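보낸이: Stinik 평가 담당
받는이: 그리퍼 비교 메일링 리스트
날짜: 2026-04-27
제목: Re: 주방 시뮬레이션에서 Marar와 Rulent 비교, 카메라 설정 문의

지난 메일에서 이렇게 쓰셨습니다.

> Jundthorpe 쪽에서는 Marar 그리퍼로 전자레인지 문 열기와 다이얼 돌리기를 돌리고 있습니다. 문 열기는 괜찮은데 다이얼에서 점수가 들쭉날쭉합니다. 손목 카메라 때문인지 손가락 모양 때문인지 구분이 안 됩니다. Rulent로 같은 조건을 돌려 보신 분이 있으면 결과를 알려 주세요. 카메라를 어디에 두셨는지도 궁금합니다.

저희도 두 그리퍼를 같은 팔, 같은 제어기에 물려서 돌려 봤습니다. 전체 에피소드는 3,079개이고 제어 주기는 20 Hz로 고정했습니다. 정책은 같은 체크포인트에서 시작했고 그리퍼 모델과 카메라 위치만 바꿨습니다.

먼저 카메라 이야기입니다. 손목 카메라만 쓰면 손가락이 다이얼에 접근하는 마지막 구간에서 손잡이 돌기가 가려집니다. 고정 카메라를 하나 추가하고 나서 두 그리퍼 모두 다이얼 점수가 안정되었습니다. 너무 가까이 두면 아래쪽 다이얼이 반쯤 화면 밖으로 나가니 조금 뒤로 빼시는 편이 좋습니다. 렌더링에서 기기 앞면이 거의 다 밝은 회색 계열이라 문 손잡이와 조작부의 경계도 대비가 약합니다. 다이얼 둘레의 검은 호는 비교적 잘 잡힙니다.

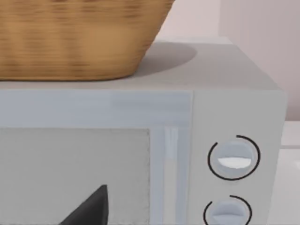
그리퍼별 결과

Marar: 문 열기에서는 문제가 없었습니다. 세로 손잡이에 손가락을 걸고 당기는 동작이 잘 재현됩니다. 다이얼에서는 손가락 끝이 넓어서 돌기를 물 때 옆면에 먼저 닿는 경우가 있었습니다. 접근 각도를 20도 정도 틀면 줄어듭니다.

Rulent: 다이얼은 이쪽이 낫습니다. 끝이 좁아서 돌기를 양쪽에서 바로 물 수 있습니다. 대신 문을 당길 때 미끄러지는 일이 Marar보다 잦았습니다. 마찰 계수를 올리면 해결되지만 실물과 맞는 값인지는 확인하지 못했습니다.

제어기 설정

임피던스 제어와 위치 제어 2가지를 비교했습니다. 다이얼은 임피던스 제어가 확실히 낫고, 문 열기는 차이가 작습니다. 위치 제어로 다이얼을 돌리면 접촉 순간에 힘이 튀어서 에피소드가 중단되는 경우가 있습니다. 말씀하신 들쭉날쭉한 점수도 여기서 나왔을 수 있으니 로그에서 접촉력을 먼저 보시기 바랍니다.

전자레인지 위에 놓인 바구니는 충돌 물체로 등록해 두었습니다. 등록을 빼먹으면 팔이 위에서 내려올 때 바구니를 통과하는 경로가 나옵니다.

설정 파일은 리스트 보관함에 올려 두겠습니다. 실물 비교는 9월에 할 예정입니다. Jundthorpe에서 쓰시는 손목 카메라의 화각과 장착 각도를 알려 주시면 같은 값으로 한 번 더 돌려 보겠습니다.

Stinik 평가 담당 드림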